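Mustix peel-and-stick wallpaper, nine months on

We papered the box room in January of last year, and by the autumn I'd had enough emails about it to know I should write something down. The paper is from Mustix, bought in three rolls from their shop in Skiremstead. Each roll cost £26. I paid for all of them.

The room has one outside wall, which is cold, and three inside walls, which aren't. The plaster was painted in matt emulsion several years before we moved in. I washed it down with sugar soap, left it overnight and filled the worst of the old picture hooks. The leaflet says to leave new paint for 20 days before papering. Ours was old enough not to matter.

Hanging it is a two-person job above shoulder height. The backing comes away cleanly if you start at a corner and fold it down a hand's width at a time. Pull too much off at once and the paper folds back and sticks to itself. I lost one full drop that way. The pattern match is good and the edges are cut straight, although the second roll was slightly darker than the other two. You notice it beside the window in the morning.
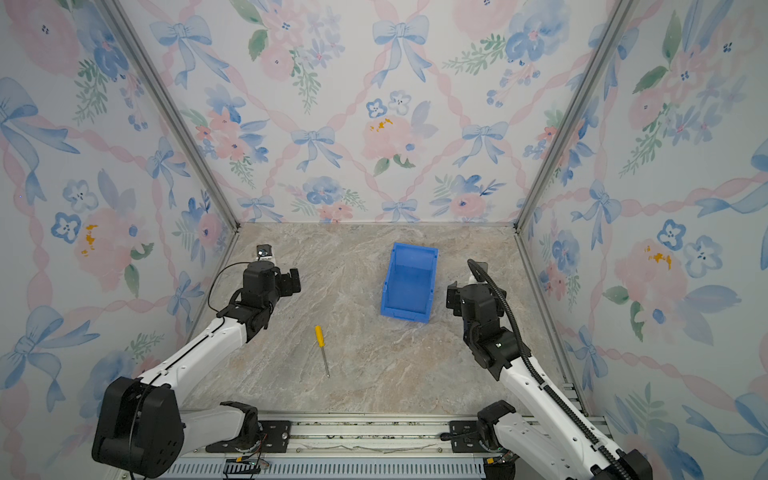 Josiane Sabatier had the same trouble with shade and said the shop changed her odd roll without fuss, but only while it was still sealed. Check the batch numbers before you open anything.

Nine months later, the inside walls are as good as they were on the first day. The outside wall has lifted along two seams near the skirting. I pressed them back with a plastic smoother and they stayed down for a few weeks, then came up again. A thin line of border adhesive has held them so far. Marks wipe off with a damp cloth. Don't scrub, as the print goes dull.

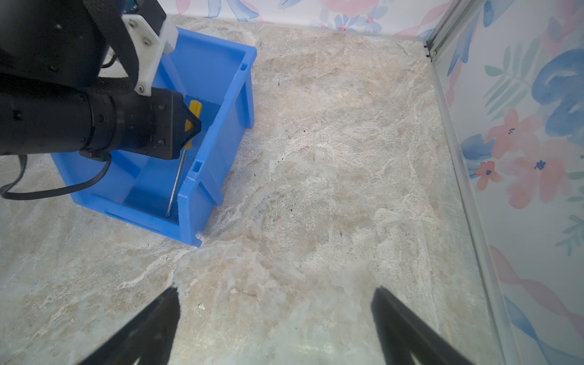 Blue storage bin on the marble-patterned top, screwdriver held inside it.

I also tried a sample of the Gautier paper behind the door. It is thicker, hides bumps better and costs a good deal more. It was harder to reposition once down. 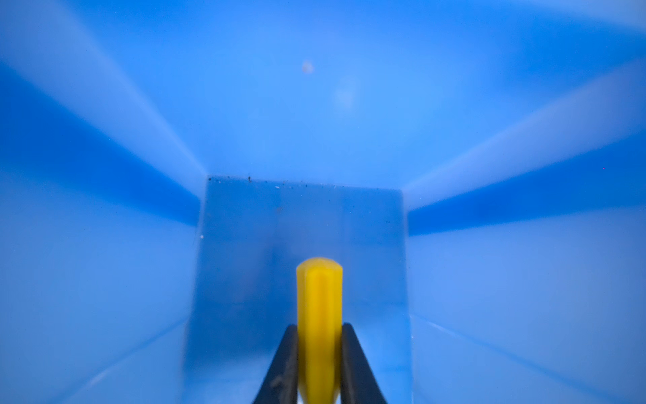
Does it come off without damaging the paint? On the inside walls a test strip peeled away cleanly, but on the outside wall it took a patch of emulsion the size of a coin.

I'd buy it again for an inside wall. For a cold one I'd use ordinary paper and paste.

Comments (3)

Mallory: Did you go round the sockets with a knife or scissors?

Reply: Knife, with the power off and a new blade.

Pat W: Ours lifted at the skirting too. Same sort of wall.

Related
Gautier lining paper: is the heavy grade worth it?
Mallus filler on old plaster
Choosing a seam roller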